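Exploration camp inspection - Catterall property, Utbridge access road
Date: June 14, 2024
Operator: Restusex

**Drill pad and sumps**

- [x] Pad 2 level, silt fence standing
- [x] Sump lined, freeboard over 10 inches
- [ ] Spill kit at fuel cache - absorbent pads used in May, not replaced

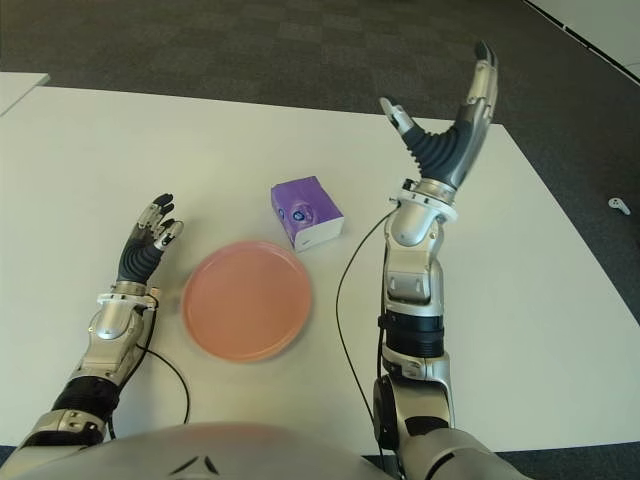

- [x] Fuel drums on secondary containment
- [ ] Drum 604 has a dented rim. Move contents and tag it out.

**Core shack**

- [x] Saw guard fitted, water feed working
- [x] Racks anchored to wall
- [ ] Core boxes from hole 809 stacked too high by the door

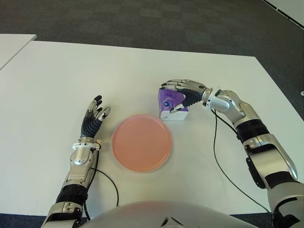

Restack before the next shift logs core. The aisle also needs to be clear for the stretcher.

**Access and heritage flagging**

- [x] Gate locked, permit copy posted
- [ ] Flagging down on the north side of the survey area
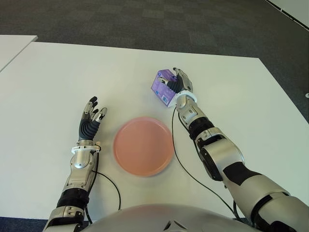
No vehicles past the culvert until Nolik has replaced the flags. Crews may walk in on the old track.

**Office and first aid room**

- [x] Eyewash bottle in date
- [x] Radio check with Utbridge, clear both ways
- [ ] Sign-in sheet missing two crew entries 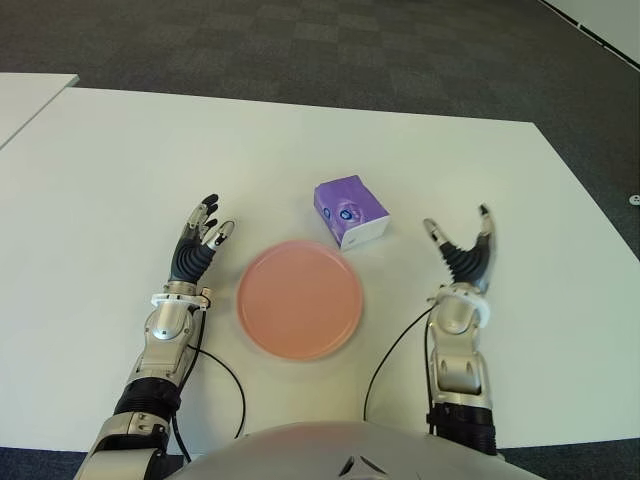
First aid supplies are complete except for burn dressings, on order. Tissues should be kept in the room as well - one box like the purple one on the white table is enough. Extinguisher tag is current.

Reinspect open items before drilling restarts on Pad 2.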